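Caught Bülent Dönmez between deliveries, Monday, kettle on, phone going every few minutes. He carves driftwood and bog oak at Grirnarcombe, the old net loft past the slipway, and has a show opening at the Telard in April. Two rooms. He wanted one.

"I said give me the small one and they gave me both," he says. "So now I have to fill both."

He came to wood late. Twelve years fitting kitchens, then a bad back, then a winter with a borrowed gouge and a lump of yew out of a neighbour's hedge. The first piece was a heron. He still has it, holding a door open. "Terrible neck. I keep it because I can see exactly where I got scared and stopped."

The oak comes from a peat cutting near Clundomance. Black all the way through, heavy, cracks if you so much as look at it wrong. He leaves it wrapped for two years and loses a fair bit even then. The biggest log in the show weighed 195 kilos when it came off the trailer and took most of an afternoon to get throught the door.

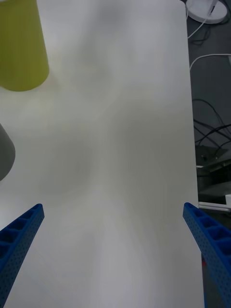

What does he do with the cracks? Fills some, opens others up. "If it runs with the shape I'll chase it. Cut it wider, make it look as if I meant it. People put their fingers in. I like that, the gallery doesn't."

There's been a falling out, sort of, over labels. He doesn't do titles. Shinji Oda, who is hanging the show, wants titles. They've settled on numbers and a sheet by the door.

I rang Oda afterwards. "Bülent thinks a title tells people what to see," he said. "I think a person who has driven an hour would like something to hold on to." He sounded cheerful enough about it. He has picked 33 pieces and reckons four will be swapped before opening.

Prices, then. The small birds sell fastest and pay for the rest — the smaller ones in lime go for £765, which Dönmez thinks is steep and his framer thinks is daft the other way. The long piece, Tesfamariam, is the only one with a name, after the friend who taught him to sharpen. It's not for sale. "I've been asked. No."

Oil or wax? Oil, thin, then leave it be. He won't varnish. Had a customer varnish one once, and she sent him a photo, very pleased. "I wrote back and said lovley."

Next is a bench for the harbour, if the money comes. After that he'd like to do nothing for a month. Phone again. Somebody with a tree down.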